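Department of Consumer and Textile Studies
Student Project Report, Group 4

Household Textiles After First Use: Storage, Repair and Disposal in the Town of Plitulov

Submitted by: Edileuza Camargo, Kwabena Fiadzo, Gemma Cocco
Project supervisor: Osvaldo Zuccaro

Summary

This report examines what happens to towels, sheets, dishcloths and similar household textiles once they are no longer used for their first purpose. The group collected 1,703 completed item records from households in two districts of Plitulov. The largest share of items had been kept in the home as cleaning cloths. Fewer items had been repaired than the group expected, and most of the repairs recorded were made to bed linen.

Background

Studies of textile waste usually deal with clothing. Household textiles receive less attention, partly because they are seldom resold and partly because their owners do not regard them as having a clear end of life. A worn shirt is taken out of the closet at some point. A worn towel tends to move to a lower shelf, then to the garage, and may remain there for years.

The town has a drop-off point for used textiles on the Skondis road. Its posted rules accept clean bedding and towels but do not mention cloths that have been cut or torn. Several households told us they were unsure whether such items could be brought in, and had put them in the regular trash.

Method

Each household received a short record sheet and was asked to complete one line for each item. The sheet asked for the type of item, its approximate age, its present use and whether it had ever been repaired. Sheets were delivered in the Valentini district and in the older streets near the river. The group had set a target of 2,000 item records. The final number was lower because the second round of deliveries began late.

Items were placed in 3 groups:

Kept for the original use
Kept for a different use
Set aside for disposal or donation

Records with no entry under present use were left out of the count. Where an item could fit two groups, two members of the team classified it separately and then compared their results. Kwabena Fiadzo maintained the master list.

Results

Items kept for a different use formed the largest group in both districts. Towels were the most common item in this group and bed sheets the second. Many sheets were listed as dust covers or as protection for floors during painting. Pillowcases were used to store other textiles -- a use the record sheet had not provided for, and which was added by hand by enough households that it was given its own code.

Repair was recorded mainly for fitted sheets, where elastic had been replaced, and for tablecloths. Almost no dishcloths had been repaired. In the comment space, respondents often wrote that a dishcloth costs too little to mend.

Age was the weakest part of the data. Many respondents entered a decade or a family event in place of a year, and these entries could not be compared with the rest.

Small Cloths

Small cloths were difficult to classify. Many had been cut from larger items, and the household could not always say which. The group decided to record them by present use only and to disregard origin. Folded and crumpled cloths were counted in the same way, with no separate entry for condition.

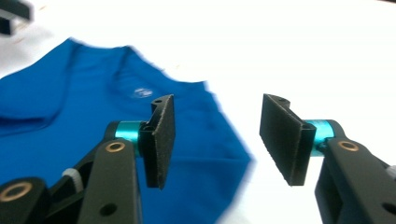
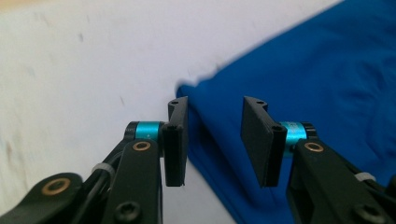

The second picture shows a blue cloth lying crumpled on a pale surface.

Limits of the Study

Participation was voluntary, and households with an interest in reuse may have been more willing to reply. Apartments were underrepresented, as the group had no access to several of the larger buildings. The results should not be applied to other towns without further work.

Recommendations

The rules posted at the drop-off point should state whether cut or torn textiles are accepted. A future group should revise the age question so that it offers fixed ranges. It should also begin deliveries in both districts in the same month, preferably before July, when many residents are away.

Acknowledgments

The group thanks Finbarr Gallagher for his comments on the record sheet, and the households that took part. Completed sheets are held in the department office and may be consulted on request to the project supervisor.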